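9. Le petit rayonnage Skukolia : montage, mise en place et rangement des livres

Version du 20 mai 2019, traduite de l'allemand et complétée par Mattes Weidemann

Ce chapitre concerne le modèle à deux niveaux avec les côtés arrondis. Pour le modèle haut, veuillez aller au chapitre suivant, car les panneaux ne se montent pas dans le même ordre.

9.1 Avant de commencer

Posez toutes les pièces sur une couverture ou sur un tapis. La peinture jaune des côtés se raye facilement quand on tourne la pièce sur un sol dur. Nous avons choisi cette couleur nous-mêmes et il ne reste plus de pot pour faire des retouches.

Vous avez besoin :
d'un tournevis cruciforme de taille moyenne ;
d'un crayon tendre ;
d'un chiffon sec ;
du sachet de vis, marqué Stüber.

Une visseuse électrique n'est pas nécessaire. Si vous voulez quand même l'utiliser, réglez le couple au minimum et finissez chaque vis à la main.

Remarque : les vis du sachet ont une longueur de 29 mm. Ne les remplacez pas par des vis plus longues que vous avez peut-être à la maison, elles peuvent fendre le bord de la tablette.

9.2 Montage des côtés et des tablettes

1. Mettez un côté jaune à plat, la face extérieure contre la couverture. Le bord arrondi est dirigé vers le haut du meuble.

2. Présentez la tablette rose à la hauteur des trous supérieurs. Faites une petite marque au crayon, à l'intérieur, pour retrouver la position plus tard.

3. Tenez la tablette droite et mettez les vis sans les serrer. Deux ou trois tours suffisent pour le moment.

4. Faites la même chose avec la tablette inférieure.

5. Posez le deuxième côté par-dessus et vérifiez que les deux arrondis sont dans le même sens. C'est l'erreur que nous voyons le plus souvent. On la remarque seulement quand le meuble est debout, et il faut alors recommencer à l'étape 1.

6. Relevez le meuble à deux personnes si possible. Il n'est pas lourd, mais avec les vis à moitié serrées il se déforme en losange.

7. Contrôlez si le meuble est d'aplomb, puis serrez les vis en croix : une à gauche en haut, une à droite en bas, et ainsi de suite.

Attention : arrêtez de serrer au moment où la tête de la vis touche le panneau. Si la peinture fait un pli autour de la tête, c'est déjà trop. Desserrez d'un quart de tour.

9.3 Le panneau bleu

Le panneau bleu se place dans le niveau inférieur, du côté droit. Il ferme cette moitié, et l'autre moitié reste libre pour les livres. Dans l'ancienne notice, il était écrit que l'on peut le monter aussi à gauche. Cela est possible, mais alors les étapes suivantes doivent être lues à l'envers, et nous ne le recommandons pas pour le premier montage.

1. Glissez le panneau par l'avant, bien droit, sans le forcer.

2. Poussez avec la paume de la main et jamais avec un outil.

3. Passez le chiffon sur le panneau. Les traces de doigts se voient beaucoup sur le bleu vif.

9.4 Mise en place

Choisissez un endroit plat contre un mur. Le meuble doit être accessible par devant et il faut garder au sol une place libre assez grande pour poser les livres pendant le tri. Une distance d'un bras tendu est pratique.

Si le sol est lisse (carrelage, faux marbre, dalle vernie), collez les patins en feutre sous les côtés avant de charger le meuble. Après, on ne le fait plus jamais.

Ne mettez encore rien sur la tablette supérieure. Commencez toujours par le bas. Quand le poids est en bas, le meuble ne bouge pas pendant que vous rangez.

9.5 Rangement des livres

1. Sortez les livres du carton et posez-les par terre devant le meuble, la couverture vers le haut. Ne les mettez pas les uns sur les autres, sinon vous ne voyez plus les étiquettes jaunes.

2. Regardez chaque livre : les pages pliées, les coins, la poussière sur la tranche. Essuyez si nécessaire.

3. Prenez d'abord le livre blanc le plus plat et couchez-le au fond du compartiment libre, en bas à gauche. Il sert de base pour les autres. Le titre sur le dos doit être lisible de l'avant.

4. Ajoutez ensuite les livres foncés et le deuxième livre blanc. Ils peuvent être appuyés l'un contre l'autre.

5. Gardez les livres bleu marine à motif blanc pour la fin.

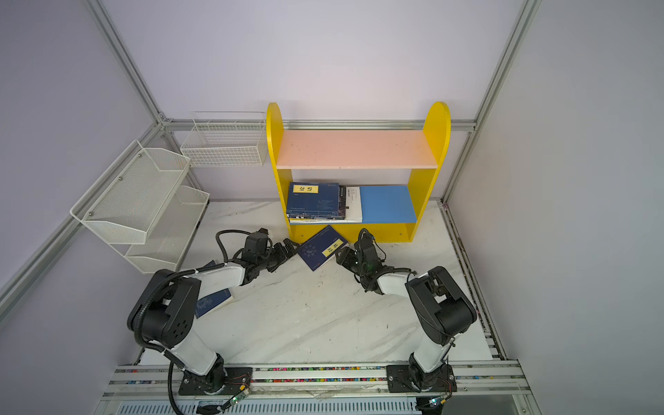
Jaxon Friesen trouve que l'étape 3 est discutable : chez lui, le livre couché en dessous n'est plus jamais lu, et il préfère mettre tous les livres debout, même les plus minces, avec un serre-livres du côté gauche. Il ajoute que les grands formats dépassent alors un peu vers l'avant, ce qui ne le dérange pas.

Les deux méthodes sont acceptables. Pour la méthode debout, il faut simplement acheter le serre-livres séparément (Fondamano en propose un, référence 2 066), et il faut le placer avant le premier livre. Pour les livres que l'on consulte tous les jours, je donne raison à Jaxon. Pour ceux que l'on sort une fois par saison, la pile reste plus stable et prend moins de place.

Il ne faut pas mélanger les deux méthodes sans réfléchir. Un livre debout posé sur un livre couché glisse vers l'avant si la couverture est brillante. Dans ce cas, tournez le livre du bas de sorte que son dos arrive exactement au bord de la tablette.

6. Prenez les livres du sol un par un, par les deux côtés longs et non par la couverture seule. Un livre ouvert qui tombe se casse presque toujours à la reliure.

7. Quand le niveau inférieur est plein, passez à la tablette rose. Réservez-la aux livres légers ou à ceux qui doivent se trouver à la hauteur des yeux d'un enfant.

Remarque : laissez une largeur de deux doigts libre dans chaque rangée. Un rayon trop serré abîme les dos et on finit par tirer le livre par le haut.

9.6 Contrôle des vis

Le bois travaille pendant les premières semaines. Refaites le contrôle suivant après 10 jours, puis une fois par an. Chez nous, c'est toujours en avril, avec le grand nettoyage.

1. Enlevez les livres de la tablette supérieure. Ceux du bas peuvent rester.

2. Placez-vous sur le côté du meuble et regardez le panneau jaune de près, avec une lampe tenue en biais. Une tête qui dépasse fait une petite ombre.

3. Passez le doigt sur chaque tête. Elle doit être bien assise et ne doit pas tourner sous le doigt.
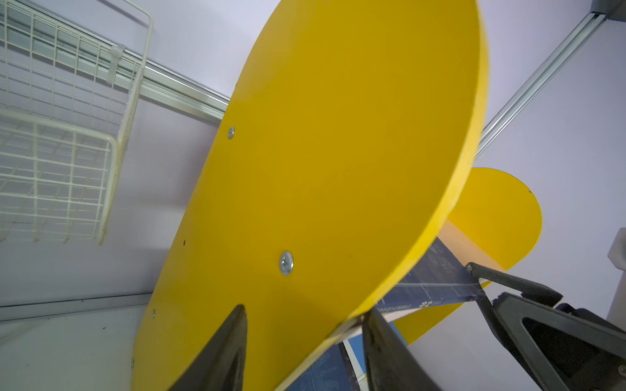
4. Si une vis tourne, serrez-la d'un quart de tour avec le tournevis cruciforme. Si elle continue de tourner sans prendre, retirez-la et mettez dans le trou un peu de colle à bois avec un morceau de cure-dent. Attendez une nuit avant de remettre la vis.

5. Vérifiez aussi les petits trous le long du bord. Ils se remplissent de poussière et on peut les nettoyer avec une brosse à dents sèche.

6. Poussez légèrement le meuble de gauche à droite. Un petit bruit sec est normal. Si le meuble penche, recommencez le serrage en croix comme dans le point 9.2, étape 7.

Attention : ne pulvérisez pas de produit directement sur les panneaux. Le liquide entre par les trous et fait gonfler le bord. Mettez le produit sur le chiffon.

9.7 Pièces manquantes

Les vis et les patins peuvent être demandés à Ida Weidemann, en indiquant la couleur des côtés. Pour les tablettes, il faut compter un délai plus long, car elles sont coupées sur commande chez Helluseck. Gardez l'ancienne pièce jusqu'à l'arrivée de la nouvelle, on en a besoin pour comparer la position des trous.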